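5 July 2019

I have been meaning to write about the allotment path for weeks, and then the beans needed doing, and then my sister came to stay, and so it has waited until now. Anyway, I have a cup of tea and the back door open, so let's get on with it.

For those who don't know Silcombe, the path runs behind the old dairy and comes out by the ford, and for as long as I've lived here people have used it to get to the plots without going along the main road. It isn't much to look at (nettles up to your elbow by June, and one stretch that is frankly a ditch from October onwards) but I'm terribly fond of it. I learnt most of what I know about growing things from standing on that path and talking over fences, usually when I should have been at home getting the dinner on.

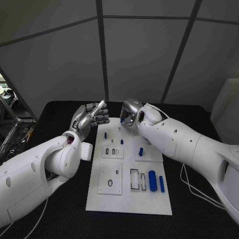 Well, this spring the bank slipped near the bottom end and took the handrail with it. I went down the morning after with my wellies on and had a proper look, and my heart sank a bit. You could still get by if you hugged the hedge, but not with a barrow, and certainly not with a bad hip like mine. So for most of April I was going round by Brikosdale Lane with my seed trays on the back seat of the car, feeling rather silly about driving to an allotment I can see from my bedroom window!

What I missed was the dawdling. By road it takes me five minutes, door to gate, and I'd arrive with nothing in my head at all. On the path it takes as long as it takes — you stop for the blackbird, you stop to see whether the plum has set, somebody hands you a lettuce. I came home one afternoon last summer with three cucumbers and a jar of chutney, having gone out to post a letter.

The upshot is that we have started mending it ourselves, a bit at a time, on any evening that's dry. We've put in 8 new steps so far, cut from old sleepers, and packed behind them with stone from the wall that came down at the top plot. My own job is mostly raking and making encouraging noises. The rail is still to do, and there's a good deal of argument over whether it ought to go on the left or the right. I say left, where it always was, as that's the hand I reach out with when I'm coming down with a full basket.

I put some of this in the parish newsletter last month, and I've had more notes through the door about it than about anything I've ever written, including the piece on slugs.

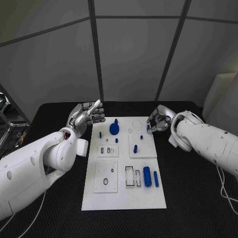

Zlatko Vukčević wrote that the rail used to be on the right when he first came to Silcombe, and was only moved when the elder tree got too big to squeeze past. He'd like it back on the right, now the elder has gone, and he would also like the steps made shallower, please, for people with short legs and heavy watering cans.

I must say I had forgotten the elder completely. I've been down since to look for the stump and I think I found it, under the brambles, so he may well have a point. The steps I'm less sure of. If we make them shallower we shall need more of them, and the sleepers are nearly used up.

If you have any spare, or know of a farm that does, do leave me a message. The potatoes are ready too, and I have far too many, so come by the path if you can manage it and bring a bag.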